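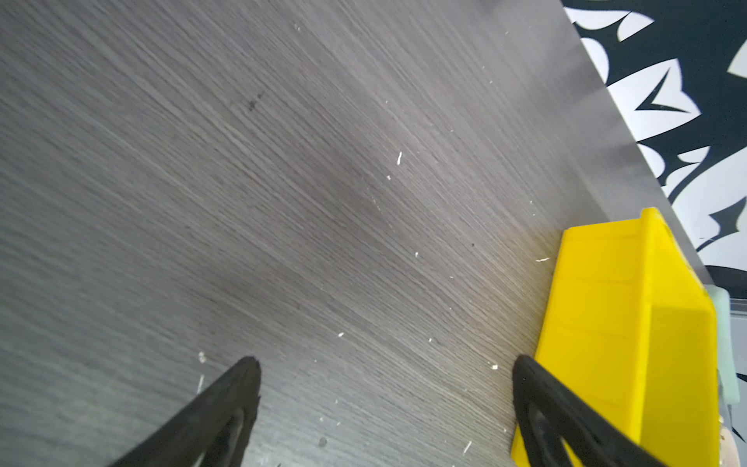 Sound notes for the fall season at Becerra Hall

The main room at Becerra reopens in September with a changed PA layout. The two subwoofer stacks that stood left and right of the stage are now a single row under the stage lip. Bands advancing a show should discard the old stage plot and ask for the new one.

Low end

With the split stacks, bass was loud down the center line and weak at the side bars. The row evens this out. Crossover stays at 80 Hz for now; engineers bringing their own console should leave the system processor alone and work from the matrix outputs.

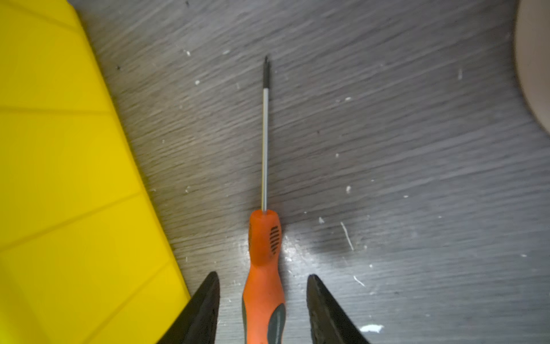
Monitors

There are nine wedges on six mixes. In-ear users need to bring their own transmitters and send frequencies with the advance. Drum fill is on request and takes one of the six mixes.

Tralleteo will play the first night on the new layout. Their set runs two bass guitars through a shared cabinet, and the input list has one DI and one microphone per player. Line check is at 4:30 p.m. and doors are at 7.

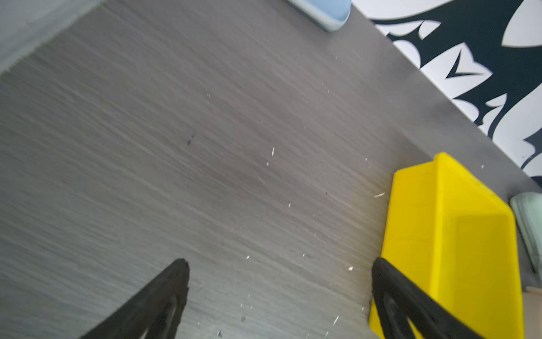 Becerra Hall, house sound.

Cliltska follow later in the month with a seated show, capacity 200. The delay speakers over the rear rows will be on for that date only. Delay time is set at 40 milliseconds, measured from the main hangs, and will be checked again once the chairs are in.

Stage volume

Guitar amps go on the side risers, angled across the stage. Full stacks are accepted but will be miked at one cabinet. Last spring's complaints about vocals getting lost came mostly from amps aimed straight at the front rows.

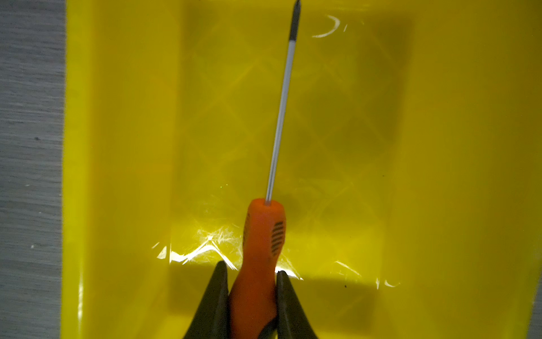 Hadutska wrote in after the last issue to ask whether the subs could be fed from an aux send, as they prefer to keep vocals and cymbal mics out of the low end entirely. They can. Patch it at the stage rack before line check and tell the house engineer, who will switch the processor input over. It goes back to the matrix feed after each show.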